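Wrist camera for scoop trials: wide-angle or standard lens?

Posted by Gadow, October 21, 2025

Our group is comparing two wrist cameras in simulation before purchase. The task is to move small food pieces from a tray to bowls with a scoop. The wide lens keeps the tray, the bowls and both fingers in view, but straight edges bow badly. Has anyone measured the effect on grasp success?

Zultis
Use the standard lens. Distortion is always a problem.

Pärn
The above is too general. We ran 1070 simulated trials with a wide lens and 1235 with a standard one. Success on the scoop handle was 88 per cent with the wide lens and 14 points lower with the standard one – chiefly where the handle lay near the table edge and left the view.

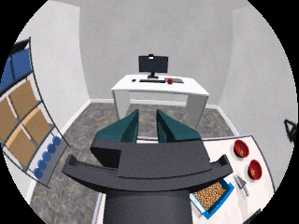 It is advisable to train on the uncorrected picture and to keep the same lens model throughout. Correction may be applied later, should your controller require it. Please also state which gripper is fitted, as finger width affects the result.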